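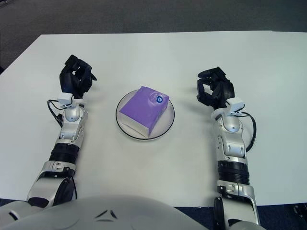 Evaluation of the Pludent Two-Arm Service Package for Tabletop Handling Tasks

Final Report, Applied Robotics Project
Lirnlow Institute of Technology, School of Engineering
Submitted by: Rawiri Whitcombe and Rochelle Henare
Supervisor: Shona Lamont
Industry contact: Maxence Cordier, Erkex

1. Background

Erkex offers the Pludent package to teaching laboratories and small research groups on a semester lease. The package consists of the supplier's control software, a library of ready-made handling routines, an operator training session and remote support. It is intended to be installed on a humanoid upper body with multi-fingered hands that the customer already owns. The School asked the project team to determine whether the package would be suitable for the second-year laboratory course, where students have limited programming experience and each group has a short period at the equipment.

The team was not asked to compare Pludent with competing services. An earlier student report on the Pirihi software was made available by Mereana Kingi of the teaching laboratory and was used as a guide for the layout of the test plan only.

2. Scope of the Evaluation

The evaluation covered installation, operator training, the two-handed routines and the quality of the support service. Walking, speech and navigation functions were excluded. All tests were carried out at a white table with household objects of low weight, including a tissue box, a shallow plate, a folded cloth and a plastic cup. Objects were chosen so that a dropped item would cause no damage to the hands or to the table.

3. Method

Each session began with the arms in the ready position, with the hands open on either side of the work area and clear of the object. The operator then selected a routine from the library and confirmed the object size in the software. For the box-and-plate task, the robot was required to lift the box with both hands, hold it above the plate and set it down again without moving the plate.

Seven students took part as operators. None had used the package before. Each received the standard training session from Erkex and was then asked to complete the task list without assistance from the project team. Requests for help were recorded, together with the point in the procedure at which they occurred.

4. Findings

4.1 Installation

Installation took up to 4 hours, including calibration of both arms. The written instructions were clear with regard to the software, but the section on hand calibration assumed knowledge that a new customer may not have. The team was obliged to contact support before the left hand could be calibrated correctly. A reply was received the same afternoon and resolved the matter.

4.2 Operator training

All operators were able to start, pause and stop a routine after training. The stop function was understood well. The meaning of the grip force settings was understood less well, and two operators left the setting at its default value for every object. This was acceptable for the cup but caused visible denting of the tissue box.

4.3 Two-handed routines

The routines performed reliably when the box was placed square to the robot. Performance was weaker when the box lay at an angle on the plate, as one hand tended to make contact before the other and turn the box. The routine library contains a correction step for this case, but it is switched off when the software is first installed and is mentioned only in an appendix to the manual. With the correction step enabled, the turning was greatly reduced.

The folded cloth could not be handled dependably with any routine in the library. Erkex confirmed that soft items are not covered by the current version of the package.

4.4 Support service

Support was courteous and technically sound. Response was slower in June, when the supplier was preparing a software update, and one request had to be submitted again.

5. Recommendations

The team recommends that the School lease the package for one semester, subject to the following conditions.

The correction step should be enabled on all laboratory accounts before the course begins.

A one-page guide to grip force should be written by teaching staff and kept at the workstation.

Laboratory exercises should be limited to rigid and semi-rigid objects.

Erkex should be asked to revise the hand calibration section of the manual and to state its expected response time in the lease agreement.

6. Acknowledgments

The authors thank Shona Lamont for her supervision, Mereana Kingi for access to the teaching laboratory, and Maxence Cordier for answering technical questions during the evaluation. Erkex provided the trial license free of charge and had no part in the preparation of this report.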